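March, 7.40 am

Dye bench, batch 43. In early to beat the kettle queue.

Madder again. Last lot came out brick, wanted the softer red off the Skorlow card. Changed one thing only this time, the water. Used the rain butt, filtered through muslin twice because of the bits.

Scoured the wool last night, left it in the pot to cool with the lid on. Squeezed out fine this morning, no grease on the fingers. Alum in at 20 per cent on dry weight, same as before. Skeins are the Bakance two-ply, 800 g dry in total. Took ages to re-tie them, whoever wound these did the ties far too tight and you get white rings where the dye can't get in. Please do figure-of-eight ties, loose, in cotton. Have put a ball of it in the drawer under the scales.

8.55 — pot on. Want it slow. Last time it ran away while I was on the phone to Liu about the mordant order and I'm fairly sure that is where the brown came from, not the water at all. So probably I've changed two things. Oh well.

Probe thermometer is reading low against the glass one. Going by the glass. Somebody check the battery.

9.30 — 50 degrees. Colour coming off the root well, orangey at first like always. Bag of root pushed down with the spoon every so often. The bag seam has gone at one corner, so there are crumbs in the bath. They will shake out when dry but its a nuisance in fleece, so don't use that bag for the fleece lot.

10.15 — holding 65. Lid half on. Pulled a test thread, rinsed it, pinned to the card. Closer to Skorlow than anything so far! Still a touch yellow.

Chia-hao Chung thinks chalk. Our tap water is hard and his batch 39 was done with tap, and his is the reddest on the wall by a mile. Rain water has nothing in it. Put a pinch of ground chalk in a jam jar with some of the bath and a short length of yarn, stood it in the pot next to the skeins. Jar yarn definately pinker after half an hour. Have put chalk in the main pot too, one level teaspoon, stirred in off the heat with the skeins lifted out.

11.50 — heat off. Leave in till tomorrow. DO NOT TIP THIS POT. Label's on the lid.

Other bits

Stulis sample pack arrived, four shades of weld. Not opened. Receipt no. 369 is in the tin.

Indigo vat is sulking, dull on top and no coppery skin. Fed it, warmed it, left it alone. Look again after lunch before anyone adds more of anything.
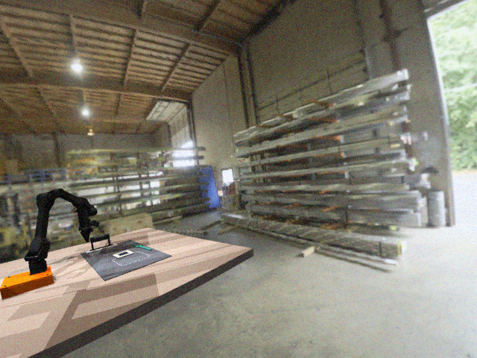 Render: arm on orange base, wooden table, gripper by the dark mat.

1.20 pm — vat a bit better, greenish under the surface when you part it. One dip of scrap cotton went from green to a thin blue on the line. Too weak for the scarves yet. Give it the night.

To do: new muslin bag. Wash jars. Write the chalk up properly with weights — a teaspoon is no good to anyone. Repeat 43 with tap water, no chalk, same heat, so we know which it was. Ask Liu if the alum can come in the smaller tubs, the big one has gone solid at the bottom again.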